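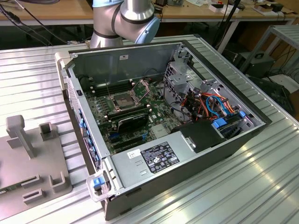
Lamton: Alte Rechner werden zerlegt statt verschrottet

Lamton, 12. Dezember 2025. Gehäuse auf, Prozessor raus, nächster. In der Werkstatt von Urnine läuft seit April die Aufarbeitung ausgemusterter Büro-PCs, jetzt liegt die erste Bilanz vor: 354 Tower angenommen, 161 davon wieder im Einsatz, vor allem an Schulen. Der Rest geht als Teilespender ins Lager. "Netzteile und Laufwerkskäfige brauchen wir ständig", so Leiterin Gudrun Nyberg. Knapp seien derzeit vorallem Speicherriegel.

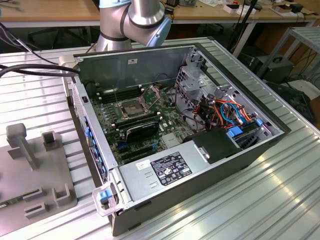 Was passiert mit den Festplatten?
Die werden vor der Weitergabe gelöscht, defekte gehen zum Schreddern an die Firma Groso.

Abgegeben werden kann weiterhin, auch einzelne Geräte. Kabel bitte dranlassen, Monitore nimmt Urnine nicht. Ein aufgearbeiteter Rechner kostet 50 Euro, Schulen zahlen nichts. Wartezeit zur Zeit fast 2 Monate. 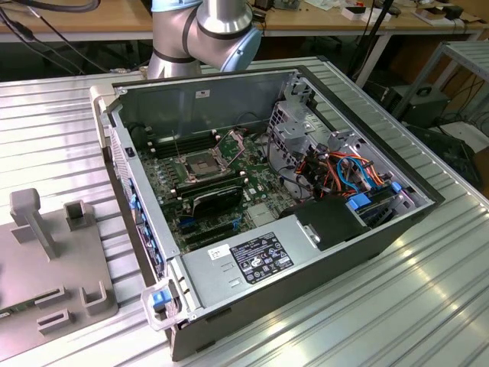
Engpass bleibt der Platz. Eckhard Hagedorn, zuständig fürs Lager, will im neuen Jahr zusätzliche Regale in der Halle an der Gidey aufstellen. Mietvertrag noch nicht unterschrieben, Gespräche laufen. Annahme solange wie gehabt am Hofeingang, Anmeldung telefonsich bei Roel Kuipers.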